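Tub night. Every lid out of the drawer, every tub off the shelf, try to marry them up before anyone needs to pack a lunch. Started at half four with a mug of tea, thinking 30 minutes tops. Ha.

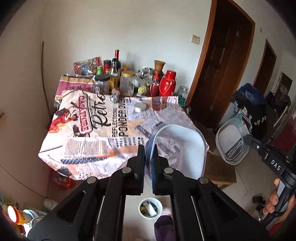
Newsprint tablecloth, lids, balled-up foil – the sorting table.

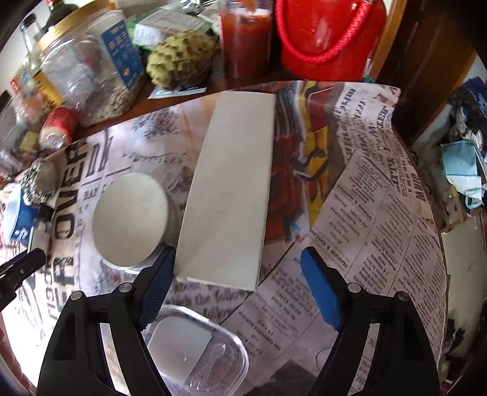
Rules this time. If it hasn't got a lid it goes. If it's got a lid but the lid only fits when you lean on it, also goes. Plastic forks and spoons that come free with salads – keep 6, the rest to the picnic bag. I say this every May and then I keep them all becuase you never know.

The foil I do save. Rinse it, ball it up, add to the ball until it's a decent size, then recycling. Little bits get lost at the sorting place apparently.

Worst offenders are the old Grekino tubs. Lovely tubs, soup never leaks, but they changed the shape of the lid and now nothing old fits anything new. Rind on Killgate used to sell spare lids loose in a basket by the till. Went in to ask, gone. Almost 167 steps up that hill for nothing.

Still the back of the table to do, jars and all, and the cloth wants a wash after. Tea's cold. Pasta tonight, and the leftovers can go in somthing with a lid.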